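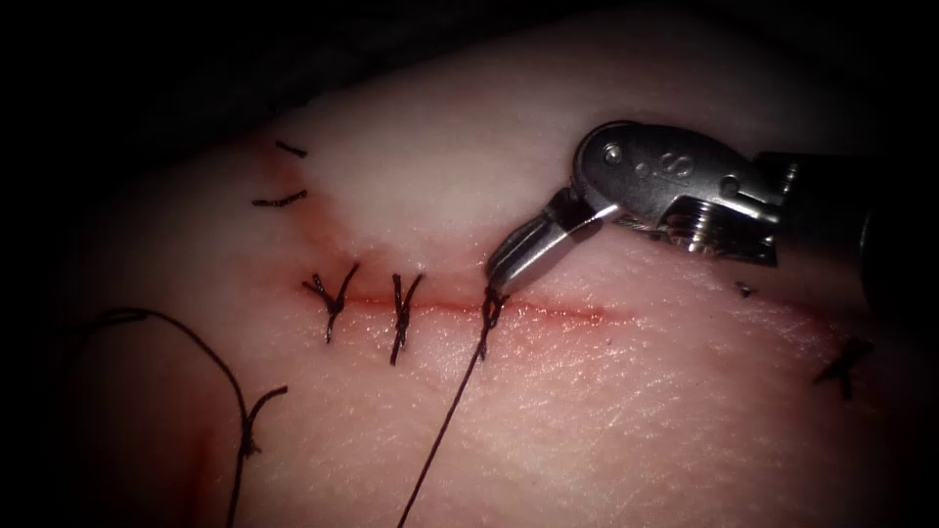 Tema 4. Cierre de heridas y materiales de sutura

El cierre de una herida busca mantener juntos los tejidos el tiempo que necesitan para recuperar resistencia por sí mismos. La elección entre puntos sueltos y sutura continua depende de la tensión, de la longitud y del riesgo de infección. En los puntos sueltos cada lazada se anuda y se corta por separado, de modo que el fallo de una no arrastra a las demás; los tres puntos de hilo oscuro de la incisión son de este tipo, y en el del extremo izquierdo se distinguen los dos cabos cortos del nudo. La sutura continua reparte mejor la tensión y se hace antes, pero depende de un solo hilo y de dos nudos.

4.1. Fases de la cicatrización

Fase inflamatoria. Empieza con la hemostasia y dura varios días. La herida apenas tiene resistencia propia y todo el esfuerzo lo soporta el hilo.

Fase proliferativa. Los fibroblastos depositan colágeno de tipo III, se forman vasos nuevos y los bordes epiteliales se unen. En la piel bien afrontada la epitelización se completa pronto, pero eso no indica que la dermis esté ya consolidada.

Fase de remodelación. El colágeno de tipo III se sustituye por el de tipo I y las fibras se orientan según las líneas de tensión. Dura meses. La cicatriz no llega a igualar la resistencia de la piel intacta — conviene recordarlo al hablar con el paciente sobre la vuelta al esfuerzo físico.

4.2. Clasificación de los hilos

Por su permanencia: absorbibles (poliglactina, polidioxanona, poliglecaprona) y no absorbibles (seda, nailon, polipropileno). No hay que confundir la pérdida de fuerza tensil con la absorción completa. La poliglactina deja de sostener bastante antes de desaparecer del tejido.

Por su estructura: monofilamento o multifilamento. El monofilamento atraviesa el tejido con menos arrastre y retiene menos bacterias, pero tiene memoria y exige más lazadas. El multifilamento se anuda con facilidad y puede actuar como mecha en una herida contaminada.

Por su calibre: en la numeración USP, cuantos más ceros, más fino es el hilo. Un 5-0 es más fino que un 3-0. Para la cara se suele usar 5-0 o 6-0; para el tronco y las extremidades, 3-0 o 4-0.

4.3. Errores frecuentes

Apretar demasiado. El nudo debe aproximar los bordes sin estrangularlos. El edema de las primeras horas aumenta la tensión, y un punto ya justo puede acabar en isquemia del borde.

Entrar con la aguja inclinada. La entrada ha de ser perpendicular a la piel; si no, los bordes se invierten y la cicatriz queda hundida.

Dejar el nudo sobre la línea de la herida. Se desplaza siempre a un lado.

4.4. Para la práctica de diciembre

Traer leído el capítulo de nudos del manual de Urrutia (el cuadrado y el de cirujano). Cada estudiante hará 20 puntos simples sobre la almohadilla y los retirará después con pinza y tijera. Las agujas van al contenedor rígido, nunca a la bolsa.

Las dudas sobre este tema se consultan con la profesora Bronisława Domański en horario de tutoría.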